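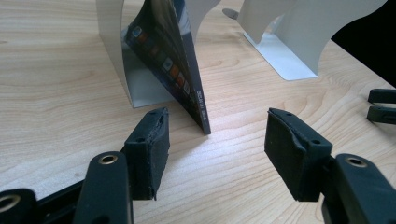
Tags: office, desk tidying, books

# Ustero Desk Set

Notes and pictures on keeping books and booklets upright on a desk between metal bookends. Put together by Hermine Ammann and Jonas Fankhauser, last revised 1 June 2022.

## What is in it

The set has 2548 pictures in 7 folders, one folder per desk. Most desks are wood. The things on them are ordinary office items: bookends, paperbacks, thin booklets, manuals, notepads.

## Folder layout

- `desks/` pictures, sorted by desk
- `items.csv` one line per book or booklet, with cover color and thickness
- `notes.txt` remarks by Lorenz Zürcher on how each shelf row was set up

## Terms used

"Standing" means the spine is vertical. "Leaning" means the item is tilted against a bookend or another book. "Flat" means it lies on the desk. Thin booklets are often marked as leaning.

## Known problems

Cover text is often too small to read, so titles in `items.csv` are missing for 223 items. Gray bookends in strong light can look white. Two desks in the March folder share a name; use the number instead.

Send corrections to Hermine Ammann.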